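**Can a nonprofit foundation spend money on a local ballot measure?**

posted by plamatska_mom, 14/07/2023

I live in Tedport and we've got a measure coming up on rezoning the old rail yard. A foundation called the Lanberg Fund (it started with money from a hospital sale, I think?) has been mailing flyers to everybody on my street, four so far! They don't say "vote yes" anywhere, but come on, you'd have to be asleep to miss it. I always thought charities had to stay out of politics. Who do I even ask about this?

---

**olmedo_reader**

They can't back a candidate, period. Ballot measures are a different animal, and the rules depend on what kind of nonprofit it is. A regular public charity can do a limited amount of lobbying, and a measure counts as lobbying. A private foundation has it a lot tighter and can get hit with a tax for it, though there's an exception for honest-to-goodness research that lays out both sides.

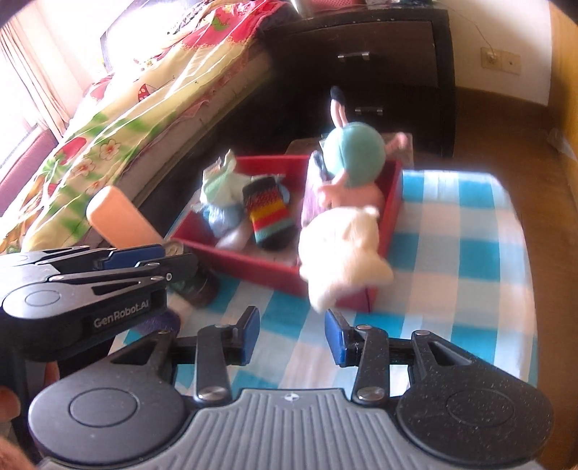
So first find out which kind Lanberg is. Look up their Form 990 (a private foundation files the 990-PF) and go to the grants list. I did this with a group near me last May and found a $2,000 grant on page 162, after two evenings of squinting. Then call your city clerk and ask whether anyone has filed a spending report on the measure.

---

**tedport_lifer**

they all do it. I got the same flyers and put them in the recycling

---

**gravelroad88**

Check the small print on the flyer too! Lots of places make the mailer say who paid for it. If yours doesn't, the clerk might want to see it, so hang on to a copy.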